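Ticket 2122
Opened by: requester
Product: Hiebert desktop board, green, bought secondhand
Status: open, waiting on reply
Date: 2026-06-13

Hello Mukmont support, me again I'm afraid. I've read through the replies on ticket 328 and tried nearly all of it, so I'm starting a fresh one as the old one locked itself while I was away in Arnilport.

Quick recap for whoever picks this up. The machine powers on, the fans spin, and then nothing on the screen at all. No beeps (there is a speaker plugged in, I checked it on my old PC and it's fine). It'll sit like that for up to 2 minutes and then switch itself off and start over. It did boot properly for a week after I built it, and the trouble started after I moved it to the other room — which makes me think something got knocked, but I can't see what.

What I've tried so far:

Memory: one stick at a time, every slot. Same result. Borrowed a stick that I know works, same again.

Power supply: swapped for the Unance one out of the old PC. Same.

Clearing the settings: took the little battery out overnight, put it back in the morning. Got very excited because the fans sounded different, but no, still a blank screen.

Graphics: tried the card, tried without the card, tried both cables and the telly.

So that leaves the board and the processor, and your last message asked me to take the processor out and check the socket for bent pins. I've got the cooler off and wiped the old paste away (it came up lovely with the cleaning wipes you suggested, thank you!). 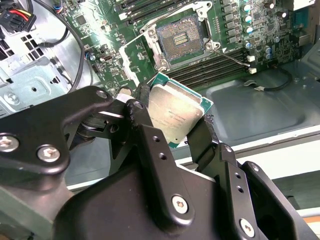 I went over the pins with a torch from all four sides, looking for any that catch the light differently from their neighbours. I think they're all right? There's one patch near a corner where I keep changing my mind, and the longer I stare the worse it gets. I haven't touched anything in there with a needle or a card and I'm not going to unless you tell me to.

Two things I'd like to know before I put it back together. Does the board need a newer firmware for this chip, given that it did work for a week? And if it's a dud board, is it still covered until August, or does buying it secondhand cancel that? The receipt has order 362 written on it in biro, if that helps you find it.

Fresh paste is here and ready — I'll hold off until I hear from you.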